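Shipping a large display statue without it cracking, and is it worth keeping the crate?
Collectables and Display forum > Storage and moving
Posted 2 Jan 2019

Erasto Rashidi

I have a large resin statue from the Toltari games, the knight on the cliff base, and I'm moving from Hobart to Adelaide. I paid $539 for it second-hand three years ago and replacements now go for a fair bit more. The figure comes off the base, and the sword and left arm come off the figure. Everything else is one piece.

The previous owner threw out the foam and the outer carton, so I've only got the statue. The removalist says they'll take it but won't cover it unless their own people pack it, and the quote for that on top of the move is $595, more than I paid for the thing.

I've looked at building a crate, buying a hard storage cabinet and padding that out, or driving it over on the ferry myself in the back of the car. My partner would like me to sell it, and I've said no.

What have other people done? Also, do I lay it down or keep it upright? The cape is thin along the bottom edge and I've already glued it once.

Nuria Feyisa

Take it in the car if you're going over on the ferry anyway. I moved a Kioko dragon and two smaller busts that way and the only damage was a chipped claw, which was my own fault because I left it loose in a tea towel.

Pack it upright if the base is off and lay it on its back if the base is on. The weight of the base is what snaps ankles. For the cape, don't put any padding hard up against the thin edge. Pad the body so the edge hangs free in its own space, and check it by tipping the box gently and listening.

Materials I used:
Soft foam sheet against the paint, never bubble wrap. Bubble wrap leaves rings on matte paint if the car gets hot.
Firm foam blocks cut with a bread knife, at the shoulders, hips and calves.
Sword and arm in separate small boxes, wrapped in acid-free tissue.
Ratchet strap around the outside of the box, done up firm but not so tight that the sides bow.

On the storage cabinet idea, a hard shell is fine, but the glossy painted ones are slippery inside and the foam creeps. Glue down a non-slip mat first. You also need to measure the inside, as the outside figures on the shop page tell you very little once the sides start curving.
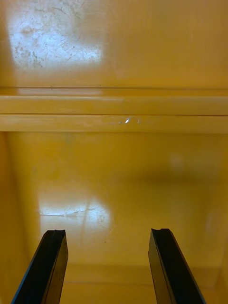

Glossy yellow interior, no lining.

If you do go with the removalist, get the cover terms in writing before you pay. Mine covered "total loss" only, so a broken arm would have got me nothing.

Abdelilah Slaoui

just sell it and buy another one in adelaide. freight on mine from Kemstead was 18 dollars but that was a small one

Mercy Massawe

I wouldn't sell it to save on packing. You won't get a matching one with the same paint run, and you'd still have to post the old one to whoever buys it, so you end up with the same problem.

I agree with most of what Nuria said, but I'd build the crate. Pine frame, ply sides, screws and no nails, with the lid on the front so you can slide the figure out without lifting it over the edge. Mine took an afternoon. Keep it afterwards if you've got a shed, as the next buyer will want it and you may move again.

Before you pack anything, photograph every side in daylight, including the underside of the base and the old glue line on the cape. If there's a claim, the first thing they'll say is that it was already broken, and in your case part of it was.

Ring the ferry company as well and ask about the height limit if you're thinking of a roof box.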